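Dark Garment Care: Frequently Asked Questions
Last updated: December

What water temperature should I use for black cotton?
Cold. The Skirard dye chart lists cold water for all black and navy items. Hot water releases more dye per cycle.

How much detergent is needed?
Use 50 ml of liquid detergent for a full load. Powder can leave pale residue on dark fabric at low temperatures.

Can I wash black items with colors?
Wash new items alone for the first 2 cycles. After that, group them with other dark fabrics.

Does the dryer cause fading?
Abrasion in the drum wears the surface fibers, and the fabric looks gray. Line dry in shade, or use the lowest heat setting.

How do I protect printed lettering?
Turn the garment inside out before washing. Do not iron directly on the print.

How should dark items be stored?
Fold them and keep them out of direct sunlight. Do not hang heavy knits.

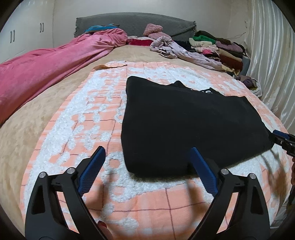
Black garment, folded, on a plaid cloth.

Which dye code do I quote for a repair order?
Quote 602 for black and 445 for navy. Send orders to Yu-ting Kong at the Clarnport office.

Related questions
Removing lint from dark knits
Bakow wool wash: dilution table
Reading care symbols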